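Ticket: Two-arm handover demo, right arm late to close
Queue: Demo support, Predus open day
Opened: July 11, 2021
Status: Resolved, follow-up open
Priority: High until the doors closed, normal after that

Original report

Hello all, and first of all thank you to everyone who stayed late to get the hall ready, it looked lovely when the first families came in. I'm writing this up from the Predus stand while it's quiet, so please forgive the rambling.

We had up to 500 visitors signed up for the open day and the two-arm handover was the piece most of them had read about in the flyer. The first hour went beautifully. Then, at cycle 21, the right arm came in to take the piece and its gripper closed late. The left one had already let go, and the piece dropped onto the work surface. The children thought that was the best part of the show and asked for it again, but I'd still like to find out why it happened!

What I had tried before opening this ticket:

Stopped the program, sent both arms home, started again. It ran fine for a handful of cycles and then we had the same late close.

Checked the plug on the right gripper cable at both ends. Snug, no play that I could feel.

Swapped the handover piece for the spare. No difference.

Slowed the approach to 50 percent. This helped, in the sense that there were no more drops, though it does make for a rather sleepy demonstration and people started to drift off toward the Takance stand, where they had the label printer going.

Update 1

I've had a good long look with the program paused at the meeting point, which is the step where both grippers should have hold of the yellow lattice piece before either one lets go. Settings are as we left them after the rehearsal in April, as far as I can tell. The release on the left side is on a timer. It doesn't wait for a signal from the right side at all, and I had quite forgotten we'd done it that way. I believe it was meant to be a stopgap for the rehearsal and then we all got busy with the signs and the parking. 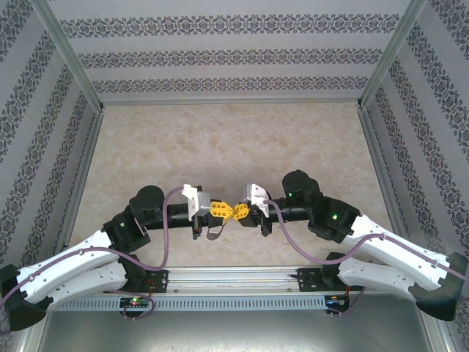
Mikkelsen support desk: thank you for the clear notes, they save us a lot of back and forth. A fixed timer on the release would explain what you saw. If the right controller is busy for a moment, its close command goes out late, and the left side has no way of knowing. Please look at whether logging is switched on for the right arm only. We would suggest turning it off for the rest of the day and changing the release so that it waits for the grip signal from the other side. There is no need to touch the approach speed once that is done.

Update 2

Well, you were right on the first guess. Logging was on for the right arm and off for the left – a leftover from the Miruneck visit, when their people wanted the numbers to take home with them. I turned it off, replaced the timer with the wait, and put the speed back to normal during the lunch break. I ran it with the rope still up so that we wouldn't have an audience if it went wrong.

We did 63 handovers over the afternoon with no drops. One gentleman watched for a very long time and then asked whether the arms ever get bored, and I must say I didn't have a good answer ready for him.

Left to do

Save the new version under its own name so the timer version doesn't get loaded by mistake. I'll do this before I pack up.

Add the logging setting to the morning checklist, right after the homing step.

Mikkelsen to send over their notes on the wait timeout. At the moment it will wait forever, and I'd prefer that it stop and show a message on the stand's screen.

Keeping the ticket open until the timeout is in.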